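How to Lead a Six-Week Book Study at Your Church

Our church in Grestport has run small book studies for several years now, and I have led most of them. When Apolline Cordier took over the evening group, she asked me to write down how I set one up. These are my notes, cleaned up a little.

Pick the book first

Read the whole book before you announce it. I once chose a title on prayer after reading two chapters, and the second half was mostly about the author's speaking tour. We finished it, but attendance dropped.

Look for a book under 200 pages with chapters of similar length. Check that the author quotes Scripture in context. I look up every reference in the first three chapters and read the verses around it. If the passage means something different from what the author says it means, I put the book back.

Show your choice to your pastor. Ours, Severino Barrios, usually answers within a few days and has twice suggested something better.

Divide the reading

Six weeks works well for most people. Our last book had 139 pages, which came out to a little over 23 pages a week. Don't split a chapter unless you have to. If one week is heavy, make the next one light.

Print a one-page schedule with the page numbers, the Scripture passages and the meeting time. Hand it out with the books.

Order the books early

Order a month ahead. For a January start, that means the first part of December, when shipping is slow. We had 16 people signed up last time and ordered 20 copies. The extras were gone by the second meeting.

Ask people to pay for their own copy if they can, and let them know quietly that the church will cover it if they can't. Remedios Pacheco keeps a shelf of used copies from past studies, and those go first.

Write your questions

Write five questions for each week. You will probably use three. A good question can't be answered with yes or no, and it sends people back to the page or to the Bible. For example:

Where does the author's view of grace differ from what you grew up hearing?

Read Ephesians 2:1-10. Which part of this passage does the chapter leave out?

What would you change this week if you took this chapter seriously?

Avoid asking, "What did you think?" It gets you silence or a ten-minute story.

Run the meeting

Start on time, even if only four people are there. I use this order:

6:30 Opening prayer
6:35 Read the main Scripture passage aloud
6:45 Discussion
7:35 Prayer requests
7:50 Closing prayer

Ask for a reader ahead of time. Some adults don't like to read aloud, and it's unkind to surprise them.

If one person does most of the talking, say, "Let's hear from someone who hasn't spoken yet," and wait. Count to ten in your head if you need to. Nia Pumphrey taught me to sit next to the talker instead of across from them, and it does help.

When people disagree with the book, let them. When they disagree with each other, go back to the passage and read it again before anyone answers.
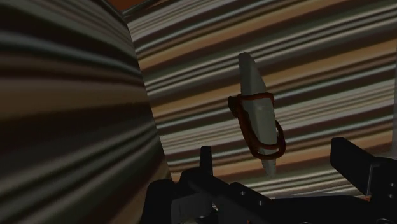
Keep prayer requests short and write them down. Requests stay in the room unless the person says otherwise. Say this at the first meeting and again at the third, when newcomers have usually joined.

For the last week, leave the final chapter for the first half hour and use the rest to ask what people want to read next. Write the titles on the back of your schedule and start reading the first one before you promise anything.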